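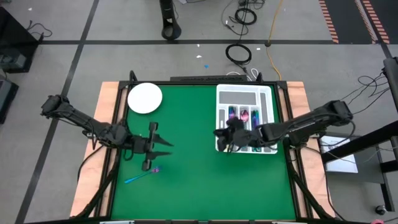 Charge people for the fork and they will bring their own, a reader from the north side wrote to us this week, adding that the town should have done it when it banned foam cups. Most of the letters we have received on the new takeout rules are less sure.

**CELIS, February 16, 2019** – Restaurants, delis and food carts in Celis will have to stop putting plastic forks, knives and spoons in takeout bags unless a customer asks for them, under an ordinance the town council passed by a vote of five to two. The rules take effect in September.

The ordinance covers flatware, straws, stirrers and single-serve condiment packets. Customers who ask for plastic flatware will pay 10 cents a set, and the business keeps the money. Straws stay free on request. Hospitals, nursing homes and school cafeterias are exempt, as are packaged foods that arrive at a store with a spoon already sealed inside the lid.

The town counts 259 businesses that sell prepared food, from the supermarket on Manole Street to the carts that work the ball fields in the summer. Each will get a notice by mail in the spring, along with a sign to post at the register. A first violation brings a written warning. A second within the same year brings a $60 fine.

Council members changed the measure twice before the final vote. An early draft would have banned plastic flatware outright, including for customers who asked. That was dropped after restaurant owners said the wooden kind costs more and doesn't hold up in soup. A later draft set the charge at a quarter. The two members who voted no said they could support a request-only rule without any charge, and that the town had no business setting the price of a spoon.

The part of the ordinance that drew the most comment at the hearing was a lending program called Clilisora, now being tried at the farmers market building and two lunch counters on Manole Street. Customers leave a $2 deposit and get a washable set with their meal. They can bring it back to any of the three places, dirty or clean, and get the deposit returned. A set is a fork, a knife and a spoon.

The sets are washed by Starkel, a local dish service that already handles plates and glasses for banquet halls in the area. Starkel picks up the bins each evening and returns them before the lunch counters open. The company is doing the work at a reduced rate for the trial and would charge more if the program grows. Its contract with the town runs through the end of the year.

Since the trial began, 1457 sets have gone out. The town says nearly 72 percent have come back, and forks are missing more often than anything else. Supporters on the council called that a decent start. Opponents pointed out that a deposit of $2 doesn't cover the cost of a replacement set and asked who would pay the difference. For now the answer is the town's solid waste budget, which set aside $9,000 for the trial.

Lunch counter staff told the council that returns are slowest at midday, when people take food back to their desks, and that the bins fill up on market days. One counter has started giving a free coffee refill to anyone who brings back a full set. The other has not, and its returns are about the same.

Businesses outside the trial can join Clilisora when the ordinance takes effect, but they don't have to. They can also sell their own washable flatware, use wooden or paper products, or keep a box of plastic behind the register and charge the 10 cents. Wooden and paper products are not subject to the charge.

Delivery orders were a sticking point. Apps used by many Celis restaurants include flatware unless the customer unchecks a box. The ordinance requires the box to be unchecked at the start, but the town admits it has little power over companies based elsewhere. Restaurants will not be fined for an app's settings as long as they follow what the order says.

Several owners asked what they should do with the stock they have on hand. Under the final version they may use up anything bought before the rules take effect, but the request rule and the charge apply to it all the same. Owners of food carts were promised a simpler sign, after one complained that the sample version was larger than her menu.

Town staff expect the change to save a modest amount in trash hauling, though they declined to give a figure. Plastic flatware is light and makes up a small share of the town's garbage by weight. The bigger problem, according to the public works department, is at the compost yard, where forks and spoons get mixed in with food scraps and have to be picked out by hand. The yard rejected four truckloads last year over plastic in the pile.

Customers may bring flatware from home at any time, as they can now. Health rules don't allow a restaurant to wash it for them or to handle it behind the counter.

The sample notice and the text of the ordinance can be picked up at the town clerk's office. Businesses that want to join the lending program can sign up there through the end of June. The clerk's office will be closed Presidents Day and reopens the next morning at 8:30.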